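Flunedell Translation Prize
Minutes of the judging panel, second meeting
Saturday, May 24, 2025, Irkgate Library, upper reading room 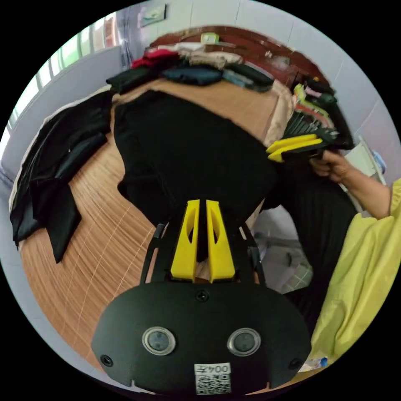
Present: Fergal Carroll (chair), Trinh Văn, Lieven Vanhove, Finbarr Heffernan (minutes)
Apologies: Cathal Mac Suibhne, who sent written comments on all titles

1. Minutes of the first meeting
Approved with one correction. Under item 4, "novels" should read "novels and novellas."

2. Entries
The longlist stands at 16 titles. One publisher has asked to replace its bound proof with the finished book, which differs in the last chapter. Agreed that panel members will read the finished text and disregard the proof. F. Heffernan to send out copies.

3. Eligibility of "The Salt Clerk"
L. Vanhove reported that the translation was made from an intermediate French version, with the original consulted for names and verse only. Rule 7 requires translation from the language of composition. T. Văn noted that the author revised the French version and has called it definitive. C. Mac Suibhne's comments support admission on the same ground. The chair asked for the author's statement in writing before a ruling. Deferred.

4. Length
Two members raised the 928-page entry, "Winter Accounts." L. Vanhove has finished the first volume and requested more time. The reading deadline for this title only is extended by two weeks. T. Văn asked that the 159-page entry, "A Lodger at Flernport," not be marked down for its size. Agreed that length is not a scoring criterion.

5. Scoring
The draft sheet gives equal weight to accuracy, style and overall effect. T. Văn questioned the accuracy score where only one member reads the source language. Agreed:
5.1 Sample passages will go to an outside reader for each such title.
5.2 Outside readers will comment and will not score.
5.3 Style will be scored on the English text alone.
L. Vanhove's dissent on 5.3 is recorded.

6. Prize money
The prize remains at $3,000, shared equally between author and translator. Where the author is deceased, the full sum goes to the translator. The Dunne bequest covers this year's award. Outside readers' fees are not covered and will be raised with the trustees by the chair.

7. Any other business
The award reading is planned for December. F. Heffernan to confirm the room.

Actions
F. Carroll: author's statement (item 3); fees (item 6)
F. Heffernan: copies (item 2); revised score sheet (item 5); room (item 7)
T. Văn: names of outside readers (item 5)

Next meeting: to be set once the item 3 statement is received.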